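Litine Karaoke Box

If you grew up singing into a hairbrush, you'll love this one. The Litine is a small speaker with two wireless mics and 1,064 songs built in, from Sixties girl groups to last year's chart hits (yes, there's a whole K-pop section!). Words come up on your telly, and you can drop the key if the chorus is too high – a real voice saver.
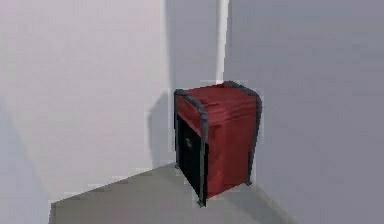 Elsie Staniforth wrote to us in December that she'd got through nearly all the power ballads and that the duet mode was her favourite part, though she'd like more country.

Battery life: 8 hours
Mics: 2, with charging lead
Song packs: sold separately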